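旧戒指的去处

在维尔特索普(Veltthorpe),一门修首饰的小生意怎样维持下来

2024年4月20日

科斯秋克(Kostiuk)修理铺在火车站后面那条街上,夹在一家配钥匙的和一家卖窗帘的中间。门面不到三米宽,橱窗里没有摆首饰,只挂了一张营业时间表和一张价目表。价目表是打印的,改过几次,改动的地方用钢笔写在旁边。换耳钩、接链子、换表带扣,这些都有固定的价钱。改戒圈那一行后面写着“面议”。

铺子现在由佐娅·多夫哈纽克(Zoia Dovhaniuk)打理。科斯秋克是她外公的姓,招牌是外公挂上去的,她接手的时候没有换。她今年四十六岁,学过两年会计,后来回到铺子里当学徒,一直做到现在。会计没有白学,铺子里的账本是我见过的小店里最整齐的。

账本有两套。一套记钱,一套记活。记活的那套从她接手那年开始,每一件送来的东西占一行:日期、物件、材质、印记、重量、客人要求、做了什么、取走日期。去年一年,账上登记了2279件。其中戒指改圈236件,在总数里占得不算多,但花的工时最长,纠纷也最多,她愿意谈的也主要是这一类。

“链子断了就是断了,接上就行。”她说,“戒指不一样,客人来的时候常常还没想好要把它变成什么。”

从抽屉里来的

过去二十年,首饰修理这一行的客源变了很多。佐娅的外公那一辈,客人拿来的多半是自己正在戴的东西,修好了接着戴。现在送到她手里的戒指,一大半是从抽屉里翻出来的,原来的主人已经不在,或者已经不戴了。拿来的人是女儿、外甥、孙媳妇,有时候是几兄弟姐妹一起来,东西装在信封里、药盒里,或者用手帕包着。

这类客人通常先问值多少钱。佐娅不做收购,也不出具估价书,她会告诉客人金子的成色和重量,其余的请他们去找有资质的估价师。大多数家传的戒指,按金价算出来的数目比客人预想的低。一枚普通的女式婚戒三克上下,成色也未必高,上面的石头如果是合成的,几乎不计价。听完之后,有人把东西收起来走了,有人站一会儿,再问第二个问题:能不能改成我能戴的。

她外公那个年代的戒指,有不少内圈打着583的印记,那是苏联时期的标准,含金量比今天通行的585略低一点,颜色偏红,因为掺的铜多。这种金子硬,耐磨,也容易脆。改大的时候如果只靠撑,往往会从旁边的旧焊口裂开。她一般的做法是锯开,补一段同色的料,焊好再锉平。麻烦在于同色的料不好买,现在市面上的玫瑰金颜色和老的红金放在一起看得出来差别。她自己备了一点,是从客人不要的残件上买下来熔的,装在几个玻璃瓶里,瓶盖上写着颜色深浅。

并不是每一枚都能改。一圈镶满石头的戒指,改动戒圈会让石头松脱,能动的余地只有半号左右。钨钢的没法锯也没法焊,只能换一枚。钛的可以稍微扩一点,她这里没有那种设备,会让客人去别处。还有一些戒圈磨得太薄,底下只剩一层皮,这种她会建议把下半圈整个换掉。换下半圈的价钱,接近在商场里买一枚新的素圈。

有位客人带来母亲的戒指,要从十七号改到二十号,戒圈底部已经磨到不足一毫米。佐娅报价294欧元,包括换下半圈、重新加固四个爪、清洗。客人嫌贵,说网上有人只收四分之一。她把戒指还给他,在账本上照样登记一行,“做了什么”那一栏写的是“未做”。几个月后他又来了,戒指在别处撑过,裂了。账本上于是又多了一行。

一张桌子上的活

铺子里只有两张工作台,靠窗的一张是佐娅的,里面一张是诺埃尔·索里亚诺(Noel Soriano)的。诺埃尔三十出头,原来在一家牙科技工所做义齿支架,金属铸造和打磨是熟手,后来转到这一行。他说两边用的工具有七成一样,吊机、车针、抛光轮都能直接搬过来用,区别在于做义齿有模型,有尺寸,医生签过字;做首饰,尺寸是客人用手指头试出来的,早上和晚上还不一样。

量手指这件事,两个人意见不同。诺埃尔习惯让客人试指圈,试三次,取中间。佐娅除了试指圈,还会看关节。上了年纪的人指关节粗,指根细,戒指要能过关节,过去之后又会在指根上打转,石头总是歪到手心那一侧。对付的办法是在戒圈内侧下方焊两个小圆珠,戴上以后卡在指根两边,戒指就不转了。这个办法老,便宜,效果也好,客人多半没听说过。有的人戴了半辈子打转的戒指,一直以为是尺寸不对。

改圈的步骤说起来不复杂。先在放大镜下看一遍,找旧焊口,看爪有没有磨平,石头有没有裂。再决定石头要不要取下来。钻石、红宝石、蓝宝石一般耐得住火,带着石头焊也可以,前提是里面没有填充过东西。祖母绿、欧泊、珍珠、绿松石都不能见火,要么取下,要么用湿的隔热膏包住,或者改用激光焊。激光焊机科斯秋克修理铺是四年前添置的,二手货,佐娅为它贷过一笔款,还完了。她说机器买来以后最大的变化,是敢接欧泊了。

锯开,打开,补料或者截料,合拢,焊,酸洗,锉,砂纸,抛光。改小比改大省事,因为不用补料,截下来的那一小段金子归客人。佐娅会把它装进一个小纸袋,写上重量,跟戒指一起交还。有些店不还,客人也不问。她觉得这件事没有什么好讨论的,料是客人的。

抛光要不要抛到像新的一样,是另一个容易起争执的地方。老戒指的内圈常常刻着字,日期,名字缩写,或者一个地名。抛光轮压上去,几秒钟就能把浅一点的刻字带走。锯口的位置也要避开刻字。她收活的时候会用铅笔在单子上把内圈的刻字原样抄下来,让客人确认,再问一句:外面的划痕留不留。大约一半人说留。也有人说全部抛掉,要亮的,戴出去不想让人看出是旧的。她照办。

有一枚戒指诺埃尔印象很深。客人是一对姐妹,外婆留下一枚宽边婚戒,两个人都想要。她们商量的结果是从中间剖开,一枚变两枚。宽边戒指剖开以后是两枚窄的,每一枚都有一道新的边,刻字正好在中线上,剖完两边各留半行。诺埃尔劝她们先想一晚上,她们第二天来电话说照做。他做了,字的上半截在姐姐那枚上,下半截在妹妹那枚上。他自己不太喜欢这个结果,觉得可以把字避开重新刻,但她们很满意。

改成别的东西

改圈之外,还有一类活叫“重做”。客人把几件旧东西拿来,希望合成一件新的。父亲的领带夹、母亲的耳环、祖母的戒指,加起来十几克,想做一只手镯或者一对新的婚戒。听起来是很好的主意,做起来有几个问题,佐娅每次都要从头讲一遍。

第一是金子不能随便混。不同年代、不同成色、不同配方的金熔在一起,成色会落在中间某个位置,打不了标准的印记。旧焊料里有时含镉或者含锌较高,混进去以后,铸出来的东西会有气孔,会发脆,弯两下就断。稳妥的做法是把旧金送去提纯,再配成需要的成色。提纯有最低重量的要求,十几克往往不够,要跟别人的凑在一起送,那样回来的金子从化学上说已经不是原来那一批了。

有的客人听到这里就不做了,觉得那还有什么意义。有的客人不在乎。也有人要求一定要用自家的那一份,哪怕有气孔。对后一种人,佐娅会先熔一小块,压成片,弯给他们看。弯断了,他们自己就有数。没弯断的话,她会接这个活,在单子上写明不保修。

第二是工钱。重做一件首饰的工钱和从零做一件是一样的,有时候更高,因为多了拆和清理的步骤。客人心里的账是“料我自己出了,应该便宜不少”。可是在一枚普通的金戒指里,料钱以外的部分本来就占了很大一块。

第三是后悔。熔掉就没有了。佐娅要求所有重做的客人在付定金以后等三个星期再开工,这期间随时可以取回,定金全退。这条规矩是她外公定的,当年等的是一个星期,她加到了三个。每年都有人在等的时候把东西拿回去。她说她没有统计过为什么,来取的人一般也不解释,签了字,装进包里就走了。

不想熔,又不想原样戴,中间还有一些折中的做法。把戒指穿在链子上当吊坠是最简单的,加一个扣头就行。戒面取下来改成胸针或者耳钉,也常见。还有人把旧戒圈整个嵌进一枚新的宽戒指里,从外面看是新的,内圈露出旧的一道边。诺埃尔做过两枚这样的,工序多,他很愿意做。

印记与行话

在维尔特索普这样的地方,抽屉里翻出来的首饰来路很杂。镇上从前有个渔港,后来有个罐头厂,几批外来的工人先后在这里落脚,带来的东西也各不相同。佐娅有一本自己做的印记册,遇到没见过的印记就压一张锡纸,贴上去,旁边写来处。册子里有五角星配锤子镰刀的苏联检验印,有带女人头像的,有意大利的编号,有只打了一个“14K”的美国货,也有什么都没打的。

什么都没打的最费事。没有印记不等于不是金,很多乡下金匠做的东西从来没有送检过,改过圈的戒指也可能把印记锯掉了。反过来,有印记也不能全信。她见过打着750的镀金铜戒指,做得很好,重量差一点,手一掂就觉得不对。

试金用的是老办法,试金石加酸。在石头上划一道,滴一滴对应成色的酸,看划痕褪不褪色。这个办法对表面镀层厚的东西不可靠,需要在不显眼的地方锉一个小口。锉之前必须先问客人。X射线荧光仪又快又不伤东西,但价钱高,她还没有买,遇到拿不准的就送去乌内瓦尔德(Unevard)的检测所,来回一个星期,费用由客人承担。

旧首饰里的石头也常常让人失望。二十世纪中期以后的东欧首饰,红色的大石头十之八九是合成刚玉,当年的工厂成批地做,颜色漂亮,干净得没有一点杂质。客人从小听大人说那是红宝石。严格地讲,这话也不算错,成分是一样的,只是长在炉子里。佐娅在放大镜下让客人自己看,合成的里面有时能看见弯弯的生长纹,像唱片上的沟。她会说这是哪个年代常见的做法,不替客人下结论说值不值得留。

有一种情况她很乐意碰到,就是客人以为是玻璃,结果是真东西。前年有位退休的护士拿来一枚镀银脱落的胸针,想换个别针,上面几颗暗淡的小石头是老式切工的钻石,脏得看不出光。清洗完,护士说那还是照原样,换个别针。她每天戴着它去买菜,现在也戴着。

手艺从哪里来

做这一行的人在变少。乌内瓦尔德的职业学校原来有一个金工班,八年前并入了工业设计专业,学生学三维建模的课时超过了上台面的课时。佐娅不反对建模,铺子里的一部分补件现在也是先在电脑上画,再打印蜡模去铸。但是修理要求的东西和设计不一样。设计从空白开始,修理要先弄清楚前面那个人是怎么做的,再往前那个人又是怎么修的。

一枚戴了六十年的戒指,可能经过三四个人的手。有人用了铅焊,这是修理匠最怕碰到的。铅锡焊料熔点低,便宜,看上去也能把断口粘住,可是一旦上火,铅会吃进金子里,烧出一个一个的洞。所以凡是断口处颜色发灰、摸起来发软的,都要先把铅刮干净,一点一点刮,刮完用酸泡,再刮。这道工序没有办法加快,也没有办法向客人收足够的钱,因为从外面什么都看不出来。

诺埃尔做学徒的头一年,几乎没有碰过客人的金子。他接银链,换弹簧扣,给铜片锯直线。佐娅的要求是在一块铜片上连续锯十条平行线,线与线之间的宽度肉眼看不出差别,锯断的锯条要留下来数。他原来以为凭着技工所的底子,一个月就能过,结果用了将近半年。现在他带一个每周来两个下午的实习生,用的还是同一种铜片。

工资是另一个问题。修理铺给学徒的钱比超市理货员高不了多少,学满三年,手上有了活,去大城市的品牌售后中心,收入能多出一半。诺埃尔前年收到过一份这样的邀请,是万德尔(Vendel)的售后部,做的是同一个品牌的同几款产品,换爪、抛光、电镀,每天定量。他去看了一天,回来没有去。他讲这件事的时候提到的原因是通勤,单程一小时四十分钟。

大品牌的售后体系对小铺子有一个直接的影响。有些新款首饰在设计时就没有打算让外人修,扣头是专用的,焊点藏在里面,拆开以后没有配件可换。客人拿到科斯秋克来,佐娅只能让他们寄回原厂。原厂的修理费常常高过物件本身的折旧价,客人就不修了。账本上这类活她单独画了一个记号,去年的记号比前年多了不少。

收费与等待

小修理铺靠什么活着,佐娅算得很清楚。接链子和换电池之类的小活占件数的大头,利润薄,但是带人进门。改圈和补爪是中间一档。重做和订制件数少,单价高,波动也大,婚礼旺季之前几个月忙得要排队,到了八月就冷清下来,两个人轮流休假。房租这几年涨过两次。金价上涨对她来说有好有坏,补料贵了,客人犹豫了,但翻抽屉的人也多了,很多人是听到金价的新闻才想起来家里还有东西。

她坚持不收购旧金,同行里有人觉得她傻。收购的利润比修理高得多,也不累手。她的考虑是,一个既修又收的铺子,客人问“这个还值不值得修”的时候,很难完全相信听到的回答。她宁可少挣那一份。外公在世时也不收,理由不同,他嫌收购要应付警察查赃物登记,麻烦。

等待的时间,改圈一般是十天,忙的时候三个星期。有客人会问为什么要这么久,锯一下焊一下,半个小时的事。单做一枚,半个小时确实差不多。只是同样颜色、同样成色的活要凑在一起做,焊料换一种,台面要清一次,锉下来的金粉也要分开收。金粉收在工作台下面的皮兜里,一年送去提炼一次,换回来的钱够付几个月的电费。地板每两年也要刮一次,刮下来的灰照样送去提炼。

取活的时候,佐娅会请客人当面戴上,走到窗边看一看,再走回来。她会让客人握一下拳,甩一甩手。合适的话就在账本上签字。不合适的话,一个月之内免费再改一次。这一条写在单子背面,字不小,可是很多人过了几年才拿着单子来问。只要戒圈还够厚,她一般也给改。

没人来取的东西也有。铺子里有一个铁皮柜,放着逾期一年以上的活,每件都装在纸袋里,袋子上写着姓名、电话和打过几次电话的日期。按照当地的规定,保管满一定年限可以处理,她至今没有处理过。偶尔有人隔了很久才来,说搬过家,说住过院,说忘了。柜子里最老的一袋是外公收下的,一枚男式的印章戒指,姓氏缩写已经磨得认不清,单子上的电话号码比现在少一位数。

买了放着,还是戴着

关于旧首饰怎么保存,佐娅被问得多,答得也简单。能戴就戴。戴着的东西会磨损,但有人每天看着它,爪松了会挂毛衣,链子快断了会觉得扎,毛病出在小的时候。放在抽屉里的东西没有人看,拿出来才发现石头早就掉了,也不知道掉在哪一年。

要放的话,分开放。钻石会划伤旁边所有的东西,蓝宝石会划伤除了钻石以外的东西,几件首饰倒在一个袋子里晃几年,等于互相打磨。银的怕含硫的东西,橡皮筋、某些羊毛毡、没有漂净的纸板都会让它发黑。珍珠和欧泊怕太干,不要跟干燥剂长期封在一起。珍珠串线隔几年要换,不管断没断。洗洁精加温水、一把软毛刷,足够对付大多数金首饰和钻石。超声波清洗机不要自己用在祖母绿上,很多祖母绿的裂隙里填了油,震一次,油就出来了,石头看上去像是突然碎了。

她还建议给家里的首饰写一张单子,写清楚是谁的、什么时候来的、内圈刻了什么。这件事跟修理没有关系,是她在柜台后面站久了得出来的。一家人围着一枚戒指争论它到底是姨婆的还是奶奶的,她见过很多次,刻字只有一个字母和一个年份,谁也说服不了谁。写一行字就能解决,写字的人要趁早。

诺埃尔对保存的看法比她随意。他自己戴一枚父亲的银戒指,洗碗、骑车、上班都不摘,戒面上全是工具磕出来的印子。佐娅提过几次,说在吊机旁边戴戒指不安全,他上台面之前就摘下来,放在台灯底座上,收工再戴回去。有两次忘在那里,第二天早上还在。

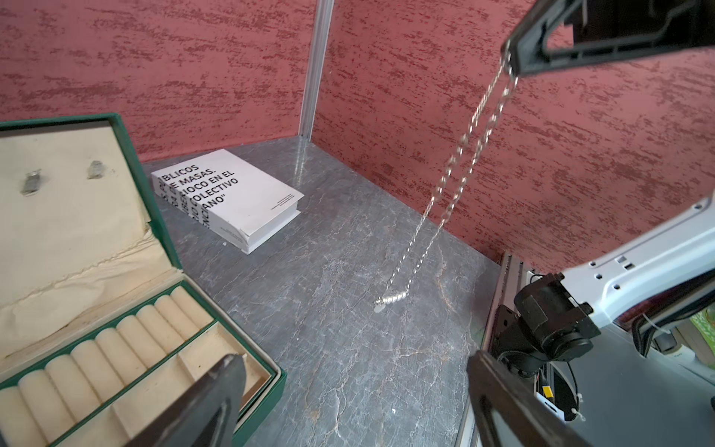 至于那张贴在橱窗里的价目表,今年又要改一次。焊料涨了价,换耳钩要多收五十分,佐娅打算先用钢笔写上,等改动的地方多了再一起重新打印。改圈那一行不动,还是面议。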